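Change the Pads Before You Change the Gripper

Posted May 22, 2024, by Onni Niskanen

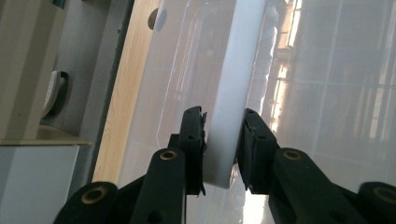
The comparison I was asked to make

In January I was asked to recommend one of two parallel grippers for household handling work. The candidates were the Stoltis, a four-link design with bushed joints, and the Ruchti, which runs its fingers on a linear rail. Both can be fitted to a handle for collecting demonstrations and to an arm for playing them back. Both open wide enough for most kitchen goods. The expected output was a table with a winner in the right-hand column.

I produced the table. I have since stopped believing it, and I think most tables like it should be read with suspicion. They compare mechanisms and report the result as if it were about grasping. On thin plastic, smooth ceramic and coated board, the mechanism is rarely what decides the outcome. The pad decides it, and the pad is usually the part that goes unrecorded.

What the numbers said

The test was simple. Grip an object by its edge, lift it, hold it for 20 seconds, set it down. A trial counted as a pass if the object did not slide or rotate in the fingers by more than 2 mm. The Stoltis passed 66 percent of its trials and the Ruchti passed 87 percent. Same objects, same operator, same closing force as set at the controller.

Read at face value, that is a clear result for the linear rail. There is even a good explanation ready for it. Linkage joints have play, the play adds up toward the fingertip, and a fingertip with play lets a flat edge roll. I wrote a paragraph to that effect and was pleased with it.

The explanation was untested. The Stoltis had come to me from another bench with its foam already on. The Ruchti had come in a box with new pads. I noted the finger material, the stroke, the weight and the firmware version of each unit, and did not note the condition of the foam on either.

When I swapped the pads between the two units and repeated the trials, the ranking reversed. The margin was smaller than in the first run, so the rail may still hold some advantage. It is not an advantage I would spend money on.

Why edges are a hard case

A container wall gripped at its edge gives the fingers very little to work with. The contact is a narrow band, and its size depends on how the pad deforms. Fresh foam closes around the edge and makes up for a finger that is a degree or two out of parallel. Foam that has frayed or torn at the border does this unevenly. The loaded area moves toward the middle of the pad, and the object gets an axis to turn on.

A large, light container is worse than a small, heavy one in this respect. Its center of mass sits well away from the grasp, so the lift produces torque before it produces much load. Operators correct for this without thinking by tilting the wrist. A policy trained on those demonstrations learns the tilt. Move it to an arm with different pads and the tilt is wrong.

Translucent material adds a second problem, on the camera side. I used the Pleltavau wrist camera for all of this, and its depth output on frosted plastic was poor near windows. Reflections that shift with the viewpoint are easily taken for edges. I do not hold this against the camera in particular. I would hold it against any comparison of cameras that leaves such objects out of the set, and several that I have read do exactly that.

The case against my position

There are two serious objections.

The first is that pads are consumables. They wear out, they are replaced, and a buyer who is choosing a mechanism to keep for years should not care what foam it carried on a given day. I accept the premise. The conclusion would follow if the published comparisons held the pads constant. Most of them do not say whether they did. Until they do, the buyer is choosing a mechanism on the strength of its foam.

The second is that mechanism faults do show up, only later. Bushings wear, arms pick up side play, and a linkage that tracked well in its first weeks may not do so after a year of use. This is true and worth measuring, but it calls for a different test. Lock one finger, load the other sideways, read the deflection with a dial gauge. It takes a few minutes and needs no objects at all. A pass rate on kitchen containers is a very indirect way to learn the same thing.

A colleague who works on the Ridard controller raised a third point, which I find weaker: that good force control makes the pad unimportant. Force control sets how hard the fingers press. It has no say in where the pressure lands. On a stiff edge with a damaged pad, raising the force gave me more rotation in some trials, and I would expect that wherever the pad is torn along one side.

What I would ask for

I would like a pad line in every gripper comparison. Material, thickness, how it is attached, and the number of closures since it was fitted. A close photograph of both inner faces would be better still - it costs one minute and settles many arguments.

I would also like each comparison to include one run with the pads exchanged. If the ranking survives the exchange, the authors have a result about mechanisms. If it does not, they have a result about foam and should publish it as such. I would read that paper with interest.

As for the recommendation, I withdrew it. We kept the Stoltis on the handle, mainly for its lower weight, and the Ruchti on the arm. Both now use foam cut from the same sheet, with the fitting date written on the back of each finger. The next order from the lab is for more foam and a better knife.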